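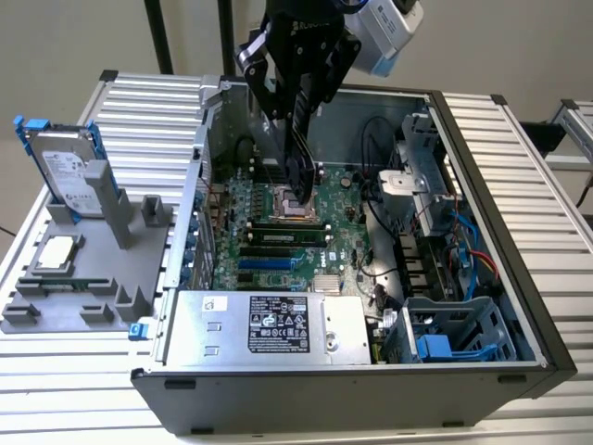

Side panel off, with the motherboard and CPU socket in plain view.

Home Workshop > Computers & Electronics > Cleaning and Upkeep
Print this page | E-mail to a friend

Dusting Out an Old Desktop

A tower that lives on the floor needs cleaning twice a year, more often with pets. The job takes about 78 minutes the first time and much less after that.

Before you open it

Shut the computer down, switch off the power supply at the back and pull the cord. Hold the power button in for a few seconds. Lay the case on its side on a hard surface, never on carpet, and touch bare metal on the case before you reach in.

Small screws go in a muffin tin or an egg carton. Label the cups if the screws are different lengths.

Blowing out the dust

Use short bursts of canned air and keep the can upright. Hold each fan still with a finger while you blow. Work from the top of the case down, then wipe the floor of the case with a dry cloth. Household vacuums can build up static, so keep the nozzle outside the case.

Cards and memory

Leave these alone unless the slots are dirty or you are replacing something. To take out a graphics card, remove the bracket screw, release the catch at the end of the slot and pull straight up. Hold the card by its edges and bracket, and keep fingers off the gold contacts.

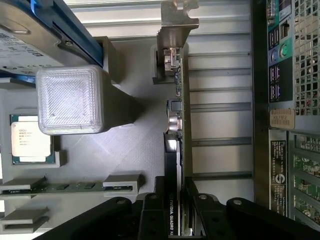
Putting it back together

Press each card down evenly until it seats. Check that no cable touches a fan blade. Run the computer for a few minutes with the panel on and listen for rattles.

Filed under: dust, desktop PCs, spring cleaning
Print this page | E-mail to a friend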